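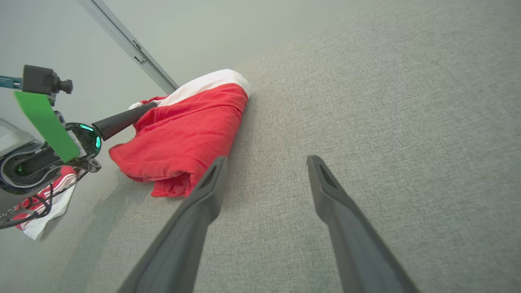 My flan slid off the plate and onto the floor of the Grindach bus station at ten past six in the morning, and I want to be clear that I was sober and wearing good shoes.

Let me back up. Every August the town of Rilden puts on a custard contest (yes, custard, the whole day, with a parade) and for three years running I'd entered the same leche flan, and for three years running I'd lost to Erlinda Maglaya. Erlinda is seventy if she's a day. She makes hers in a dented oval tin her mother carried over from Lumbao, and when you cut into it there isn't one bubble. Mine always had bubbles. Mine looked like a kitchen sponge that had been left out in the sun.

So this year I studied. I bought an oven thermometer and found out my oven, a secondhand Zedis with a door that needs a hip check, was lying to me. I'd set it to 300 and it would wander off wherever it liked. I went through about 100 eggs between June and the contest. My neighbors started crossing the street when they saw me coming with a covered dish!

But the last one, the one I baked the night before, oh, it was gorgeous. It wobbled like it was laughing at something. I tasted a bit off the side with a teaspoon, patched the spot with caramel, and didn't sleep at all.

Then came the bus station, the curb, the strap on my bag, and the floor.

I just stood there. A man with a mop looked at it, looked at me, and said, "Was that flan?" I said it was. He took his cap off.

I got on the bus anyway, because the ticket was paid for, and I rode 42 miles with an empty plate on my lap. And who gets on at the second stop but Erlinda, with her tin wrapped in a dish towel. She sat right down next to me. She smelled like burnt sugar and hand lotion.

"Where's yours?" she said.

I told her. I may have cried a little. She patted my knee and didn't say anything for a long while, and then somewhere past the feed store she leaned over and said, "You whip your eggs, don't you?"

I said of course I whip my eggs.

"Stop that," she said. "Use your fingers. Slow, like you're washing a baby's hair. Then strain it twice and go have your coffee while it settles."

Three years! Three years I'd been beating those eggs like they owed me money, and she'd been sitting two tables over from me the whole time.

"Why didn't you tell me before?" I asked her.

"You never sat with me before," she said, and she unwrapped a corner of the towel to check on her tin.

She won, naturally. I ate two slices of hers standing up by the parade route, with the high school band going by and caramel running down my wrist. On the ride home she slept with her head against the window, and I held the tin for her so it wouldn't rattle.

We use cookies to improve your experience on this site. By continuing to browse, you agree to our use of cookies. Accept | Manage preferences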